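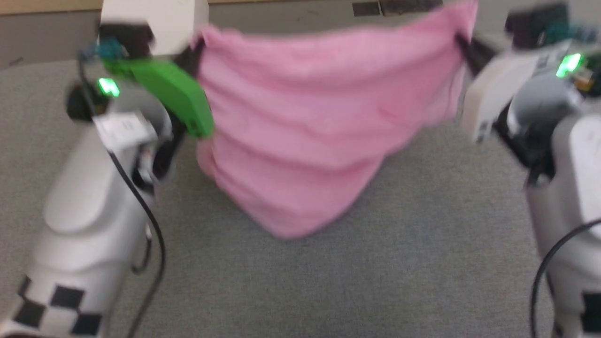 pustik_ward
Hennessy won the council seat with 2,454 votes and still won't say how he'll vote on the Bravine road toll. My view is he's letting it hang like that pink towel, held at both ends and sagging in the middle. He had all of April to answer.

Alumis
He did answer. He told the residents' meeting he wants the traffic figures first. I was there.

pustik_ward
That's a delay. Mac Carthaigh gave a plain no.

dmc_voter
Darragh Mac Carthaigh can say no because he lost. I voted for him, but Hennessy has to find the repair money somewhere.

Alumis
Agreed. 14 streets are waiting for resurfacing.

pustik_ward
Then he should say he backs the toll. I'd disagree but I'd know where he stands.

dmc_voter
Fair enough. I've emailed him and will post any reply.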